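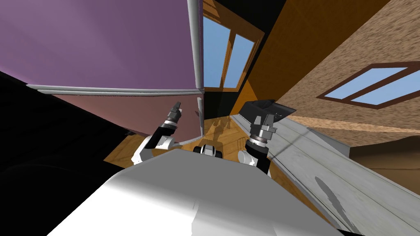 Two robot arms, raised. Computer rendering.

Health > Clinical Studies > Participant Questions
By Nusrat Usmani
14 shares

Caltix tablet study: frequently asked questions

What is being tested?
Caltix is a once-daily tablet for adults with moderate high blood pressure. The study compares it with a placebo. Both are taken on top of the medicine your own doctor has prescribed.

Who can join?
Adults aged 50 and over whose readings remain high on one medicine. People with severe kidney disease, and anyone who has had a stroke in the past year, cannot be enrolled.

Do I stop my current medicine?
No. Keep taking it at the same dose and the same time of day. If your doctor changes the dose during the study, call the Galtby study office before your next visit.

How long does it last?
Treatment runs for 14 weeks. There are four clinic visits. The first takes the longest - allow 60 minutes for consent forms, a blood draw and a heart tracing.

Will I know which tablet I am getting?
Not during the study. The two tablets look the same, and clinic staff do not know which one you have. In an emergency the treating doctor can request the code.
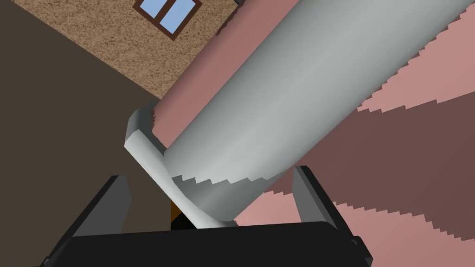

Last changed: 13 December 2023

How should I take readings at home?
Sit for five minutes with your back supported and both feet flat. Place the cuff on bare skin, on the same arm each time. Take two readings, one minute apart, and write down both.

What if I miss a tablet?
Take it when you remember, if it is still the same day. Do not take two the next day. Note the missed dose in your diary and bring any unused tablets to your visit.

What are the known side effects?
Dizziness on standing, dry cough and mild swelling of the ankles. Call the study office if any of these lasts more than a day. For fainting or chest pain, call 911 first.

Can I leave early?
Yes, at any time and without giving a reason. Samples already taken are kept unless you ask in writing for them to be destroyed.

Who do I contact?
Ashley Stockdale, study nurse, for visits and diaries. Dr. Jawad Bukhari for medical questions.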